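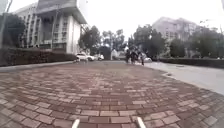
Outdoor areas walk-round: brick plaza, paths and hedges

Site: Mallgate, front grounds
Month: September
Checked by: Vesela Nikolovski
Copy to: Rogelio Pascual (grounds), Pacita Saludo (site office)
Job sheet: 659

Marks used: OK / Watch / Action. Anything marked Action needs a name against it before the sheet goes back to the office.

1. Brick paving, main area

1.1 Pavers level, no lips over the limit — Watch
The reddish-brown bricks are laid in curving rows and most of the area is fine underfoot. Two pavers near the middle rock slightly when stood on. Neither has lifted yet. Re-bed both when the contractor is next in.

1.2 Joints filled — Action (Rogelio)
Sand has washed out along the outside of the curve. Top up and brush in on a dry day. Ernus did the last lot and left the surplus lying on the surface, so please ask them to sweep up before they go.

1.3 Colour and surface — OK
There is a mix of darker maroon and paler pinkish bricks across the plaza. Residents have asked whether the pale ones are wearing out. They are not, they were mixed in from the start. Keep some of both in the store for repairs.

1.4 Moss and slime — OK for now
Check again after the first long spell of rain. No pressure washing on the joints.

2. Concrete pavement and kerb

2.1 Surface of the light-grey pavement — OK
Hairline cracks only. None wide enough to take a coin.

2.2 Kerb between brick and concrete — Watch
The kerb is low and follows the bend. It is easy to miss if you are looking ahead and not down. One trip was reported to the office over the summer, no injury. Alfredo Sarmiento suggested a painted edge. I would try a short length first, as paint on the last site flaked within months and looked worse than nothing.

2.3 Room for wheelchairs and prams — OK
Walked it with a double pushchair at 8 in the morning, when the bins were going out. No trouble passing.

2.4 Narrow strip beside the left-hand hedge — Action (Rogelio)
Leaf litter is packed against the hedge base. Clear it by Friday and put it on the monthly list.

3. Hedges and trees

3.1 Height of hedges — OK
Both sides are still low enough to see over. Keep them that way.

3.2 Growth over the paving — Watch
A few shoots on the path side by the concrete. Trim with the next cut.

3.3 Trees by the building — Action (Consolacion Dizon)
Dead wood in one of them, seen from the upper floors and not easy to spot from the ground. Needs a proper look by the tree firm. Ask for the report in writing.

3.4 Trees at the far end of the plaza — OK
No low branches over the walking line. Roots are not lifting the bricks so far.

4. Building front and poles

4.1 Under the overhanging upper section — OK
No loose render found on the ground. No staining that was not on the last sheet.

4.2 Balconies — not part of this check
Plasurano hold the balcony inspection. Their sheet should be filed with this one — I could not find it.

4.3 Poles — Watch
Both poles were checked at the base by hand. Slight rust on one. Rub down and touch up before winter.

Still open from the last sheet: drain cover marked with chalk, waiting for Evangelista to quote. Pacita to chase.

Next walk-round: after leaf fall, same route, starting from the brick end.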